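Home | Recipes | Data | About

# Grillgate

My spreadsheet of home lunches, kept since November – 103 rows, one per meal. I wrote down what I packed, what it cost and whether I'd eat it again (mostly yes!).
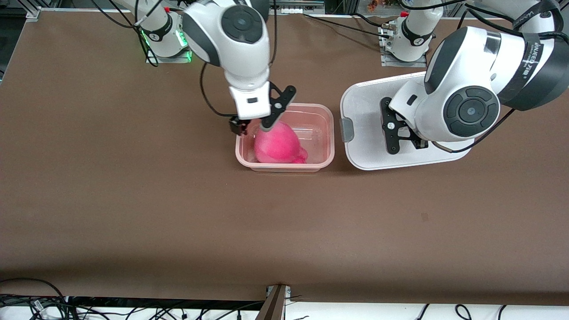 Pink tub, white lid to the side.

## Columns

- `meal`: my own name for it, so expect typos
- `cost`: in cents, up to 96 for the cheap stuff I care about
- `again`: yes, no or meh

I left out two rows where I forgot the price – sorry!
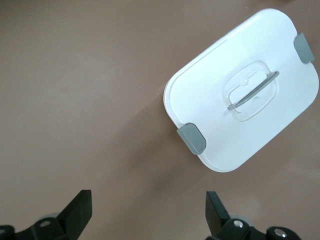

## Using it

Take it, fix it, share it. Just mention Grillgate somewhere. If the file opens funny, try the plain text copy.

52 shares | 4 comments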